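Frequently Asked Questions – Table and Desk Loans
Barno Furniture Library
Last updated May 2022

Who may borrow from the Furniture Library?
Any resident of the Barno district aged 18 or over may register as a borrower. Small organizations may also register, provided that one adult signs the loan agreement on their behalf.

What does registration cost?
Registration is free. A refundable deposit is charged for each item and is returned within 15 working days of the item being checked in.

How many items are available?
The collection currently holds 235 tables, desks and benches. Availability changes daily, and the online list should be consulted before visiting.

How long is the loan period?
The standard loan period is 14 weeks. One renewal is permitted if no other borrower has reserved the item. Requests for renewal must reach the loans desk before the due date.

Can items be delivered?
Delivery is offered within the district on weekdays. Borrowers in buildings without an elevator should state the floor number when booking – two staff members will be assigned to any address above the second floor.

May I collect an item myself?
Yes. Collection is from the Hisness Street depot, at the rear entrance. Please bring photo identification and blankets or straps suited to your vehicle. Staff will help with loading but cannot secure items for transport.

May I paint, sand or otherwise alter a borrowed item?
No. Alterations of any kind will be charged against the deposit. Felt pads may be added to the feet of tables and desks and should be left in place on return.

How should wooden tabletops be cared for?
Wipe the surface with a soft, damp cloth and dry it at once, following the direction of the grain. Do not use bleach, scouring powder or furniture polish containing silicone. Hot dishes and potted plants should stand on a mat.
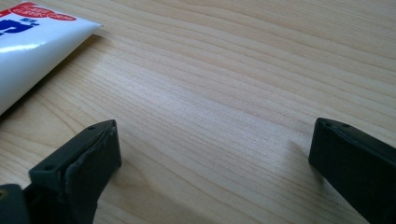
Light-colored wooden tabletop with a smooth surface.

What happens if an item is damaged?
Report the damage to the loans desk as soon as possible. Light wear is expected and is not charged. Repairs to joints, legs and drawers are carried out by our workshop, and the borrower will receive a written estimate before any amount is deducted.

Do you accept donations of furniture?
Donations are accepted by appointment only. Glass-topped tables and items with active woodworm cannot be taken. The next general intake will be held in January.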